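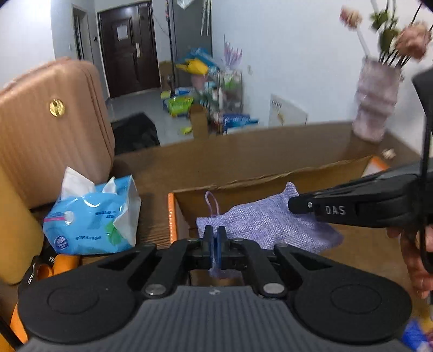
The lavender mesh pouch, going into the box

Forum > Packing and Moving > Small things, where do you put them?

heveo_home
3/17/20
Hello all. I am packing my room for a move and I have a question on the mesh drawstring pouches. I have one in lavender, the knitted kind with a loop string, and I want to use it for chargers and hair things. My plan is to lay the pouch in a small cardboard box and then put this box in a bigger one. The suitcase (the pink one in the photo) must stay for clothes only. Is a pouch inside a box inside a box too much? My sister says I am wasting space and that I should throw everything in loose.

Wudard
Your sister is wrong, sorry. Loose small things go to the bottom and you find them in July. I moved with 30 boxes last time and the ones I could unpack quickly were the ones with pouches in them. Keep the loop on top so you can pull it out with one finger.

old_tape_gun
I disagree a little. A mesh pouch is good for a suitcase, where things are pressed from all sides. In a box it does not protect anything. Pins and plugs go through the holes and catch on the knit. For a box I would use a small tin or a zip bag with thick plastic.

Wudard
She wrote chargers and hair things, not pins.

old_tape_gun
Hair pins are hair things.

heveo_home
No pins, only elastic bands and two clips :) But I understand the point with the plugs. I can wrap the plug part in a sock first.

Dambrauskienė
Good evening. I have used such pouches for 5 years and I wash them by hand, in the machine the string becomes a knot. My advice is to write on the flap of the small box what is inside, before you close it. With the pouch you can see the things through the mesh, but when the box is closed you see nothing. Also please do not pull the string very hard. The thin ones cut through the edge where they come out.

Hélder Neves
I have a different question. Why not put the pouch in the suitcase and the clothes in the big box? Clothes are soft and do not need a hard shell. Chargers are more expensive than T-shirts.

heveo_home
The suitcase comes with me on the train and the boxes go with the van one day later. I need clothes for that day.

Hélder Neves
Then you need the phone charger also for that day.

heveo_home
Oh. Yes. You are right, this one I take out.

Wandetti
Ha, this happened to me, I bought a new charger at the station and it was bad quality. Make a first day bag. In mine there are 3 things always: charger, toothbrush, keys. And tissues! I see you have a pack with you in the photo, put it in the bag too and not in a box.

old_tape_gun
Agree with Wandetti. And to return to the box in a box: it is fine if the small one cannot slide. Fill the sides with towels. If you leave a hole there, the big box gets weak on top and nobody can stack on it.

Dambrauskienė
Towels or winter socks, yes. Not newspaper, the ink goes on light colors and lavender is very light.

heveo_home
Thank you to everybody. I will do the socks on the sides and write on the flap. One more thing, do you tie the string of the pouch or only pull it? When I tie it I can never open it again.

Wudard
Only pull. If it has a loop, put the loop around the neck of the pouch one time and leave it so.

old_tape_gun
I tie a bow. It holds better - but do a bow, not a double knot.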